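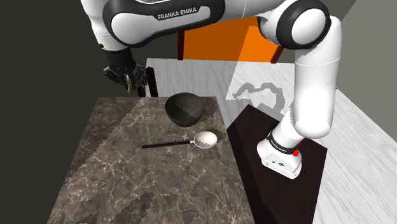
How many demonstrations does a learning system need before it can handle a new tabletop task? For the set released by Cusum on 2024-11-13, the answer was 1,086, split unevenly over two task families.

The set, named Clellia, was gathered in simulation with a Franka arm and a parallel gripper. Each episode stores joint positions, gripper width and the task instruction as text. Lighting and table surface are changed between episodes — object shapes are held fixed.

Narayanan Joseph, who leads data work at Cusum, said failed attempts are kept and labeled. "A policy trained only on clean runs has no record of a missed grasp," he said. Episodes with physics errors, such as an object passing through a tabletop, are removed before release.

Pai, the company's training code, reads the files directly. A converter for older formats is planned for February. Tests on a physical arm will be run at the Puvilia site, with two operators per shift.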